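Cuaderno de taller: la cocinita sobre la mesa blanca

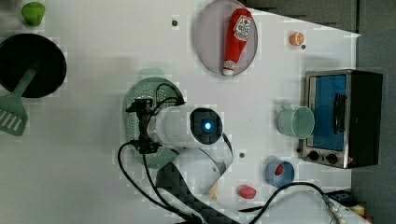 Taller Ditmont, planta baja. Febrero, media tarde

Bueno, retomo el cuaderno, que lo tenía abandonado. Hoy toca la cocinita. La idea sigue siendo la misma que apunté en la entrada 61: juntar un juego de piezas de comida y menaje que dé para muchas disposiciones distintas sobre la mesa blanca, sin que parezca un cajón volcado (aunque un poco de cajón volcado también quiero, que las cocinas de verdad son así).

Lo que más me gusta de la disposición de hoy es la sartén negra con la espátula ranurada verde cruzada encima. La pala ranurada queda colgando por fuera del borde y el mango va en diagonal hacia dentro, justo al revés de como la dejaría una persona ordenada. Me la apunto como postura buena para repetir.

El plato rosita tirando a lavanda lo tengo arriba, con el kétchup de peluche tumbado encima. Sí, de peluche, ya sé que desentona con el plástico, pero lo blandito hace falta en el juego, y el rojo con el tapón blanco se ve desde la otra punta del taller. Si alguien encuentra una mostaza de la misma familia, que me avise. En el catálogo de Sumasard solo había verduras de tela, muy monas y carísimas.

De las frutas: la rodaja de cítrico naranja y la fresa. La rodaja al lado del plato funciona muy bien, parece que se haya escapado de él. La fresa la prefiero más abajo, cerca de la taza azul, que hoy lleva una cosita roja dentro. Ojo con eso al recoger, que las piezas pequeñas se quedan en el fondo de las tazas y luego andamos buscándolas por debajo de los armarios.

La taza verde menta va volcada, con la boca hacia el horno y el asa hacia arriba. Probad alguna vez a ponerla mirando al otro lado, cambia todo el conjunto más de lo que yo pensaba.

Y el horno. El hornito tostador es el mueble gordo de la mesa y condiciona lo demás. A la derecha, con la puerta de cristal hacia la izquierda, deja libre el centro y no estorba. Por dentro se ve azul, que contrasta muchísimo con el acero. Pendiente: decidir si la próxima vez lo dejamos con la puerta abierta y algo metido dentro. Yo voto por el kétchup, que me hace ilusión.

Sobre la mesa: siguen ahí los agujeritos de tornillo. En Tritton venden tapones blancos de esos de presión, referencia 491 si no la copié mal, y con una bolsita nos sobra. No corre prisa, pero a mí se me van los ojos cada vez.

Cosas para la próxima:

Probar el vasito verde más cerca del centro, que arrinconado encima de la sartén se pierde.
Cambiar el plato por uno hondo, a ver.
Preguntar en Kandasamy por las tazas sueltas. Con 2 más me apaño.
Etiquetar las cajas de una vez. La de menaje lleva el 9 escrito a lápiz y ya casi no se lee.

Me queda la duda de si separar fruta y menaje al guardar o dejarlo todo junto como hasta ahora. Junto se tarda menos, pero la fresa acaba siempre debajo de la sartén. Mañana lo miro con café.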